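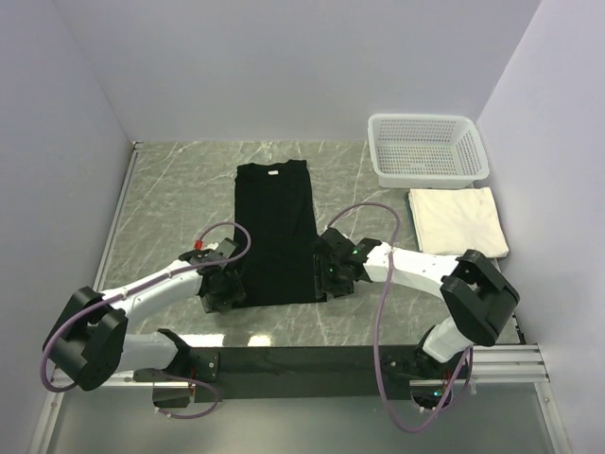
Eltamham Shared Workshop, Student Automation Group: Project Report

Two-Arm Garment Folding Station
Report prepared by Birutė Urbonaitė

1. Purpose

The project covers the design, assembly and first testing of a bench station that folds T-shirts with two small robot arms. The station was built in the shared workshop between September and November, with one bench assigned to the group and access on Friday evenings. The work was limited to short-sleeved shirts laid out by hand. Picking a shirt out of a pile was left out of the scope.

2. Mechanical layout

Both arms are mounted at the front edge of the table on black brackets, one at each side, so that they reach in over the work surface from the operator's side. Aluminum extrusion was chosen for the front of the station. An arm can be shifted by loosening its clamp bolts, which was needed several times before the final spacing was fixed.

The surface has a marble pattern. It was selected for its low friction, but the pattern caused trouble in the early vision tests, where pale veins were picked up as garment edges. The threshold was raised and the fault did not come back with dark shirts. White shirts are still unreliable on this surface and were dropped from the test set.

The walls are plain light gray. They keep the background constant and block most of the movement elsewhere in the workshop. A white perforated basket is kept in the back right corner. Its position is stored in the layout file and has to be checked before each session.

Cables are purple and run from the grippers back along the arms in open loops. The first routing was tighter and pulled on the connector when the wrist turned past its midpoint. The loops are left long enough for full travel.

3. Control

Each arm runs from its own driver board. A desktop computer sends joint targets to both boards from a single program called Pirnex, written by the group. Pirnex holds a fold as a list of grasp points and paths. A point is given relative to the shirt outline, so the same list can be used for more than one size.

The two arms must close on the fabric before either one lifts. In the first version each arm started its lift when its own gripper reported closed, and the shirt was dragged sideways. A wait step was added so that both reports are required.

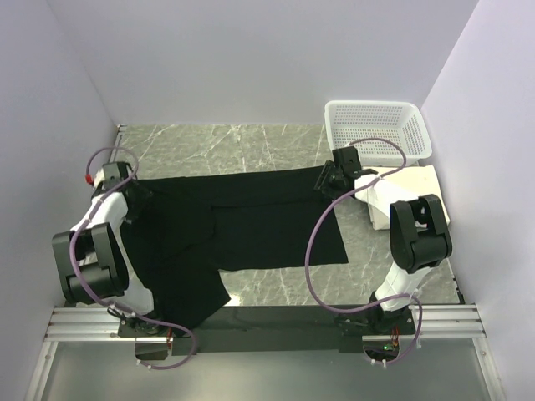 Why are two arms used when one could fold a shirt in more steps?
A single arm has to pull from one corner, and the fabric swings and bunches behind it. With two arms the edge can be kept under tension while it moves, and the fold line stays closer to straight.

4. Testing

The fold program was run 244 times after the wait step was added. A run was counted as complete if both grippers closed on fabric and the last step of the list was reached without an operator stop. By that measure 233 runs were complete. The remaining runs were stopped by hand, mostly for a missed grasp at a hem corner. Fold quality was not part of the count. It was judged by eye and noted in the log, and the notes are not consistent enough to report as a figure.

A full fold took 84 seconds at the speed setting used for testing. Higher settings were tried briefly. The fabric lagged behind the grippers and layers slid over each other, so the setting was put back.

Creases left from the previous fold affected the next one. Shirts were smoothed by hand between runs, and this time is not included in the figure above.

5. Gripper fingers

The fingers are dark, with pointed tips and flat inner faces. The points help the finger get under a hem. The upper edges show pale specks and chipped spots. The inner faces matter more for holding, and these should be inspected at the start of a session.

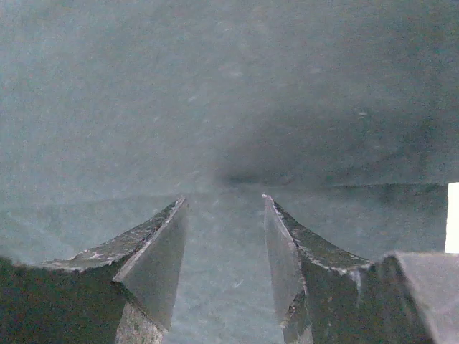 Hanrahan, reading a draft of this section, wrote that pointed tips would snag on knit fabric sooner or later and that a rounded tip with a thin rubber pad would be safer. The point is accepted. A rounded tip was drawn but not made, and it would need a new approach angle at the hem, as the present path depends on the tip sliding in low.

6. Open items

Rounded tips to be made and compared with the present ones over the same fold list.
Surface to be covered with a plain mat for tests with white shirts.
Basket position to be fixed with a stop screwed to the table.
Log sheet to be changed so that fold quality is marked on a set scale.
Spare driver board to be returned to the Iltholm bench.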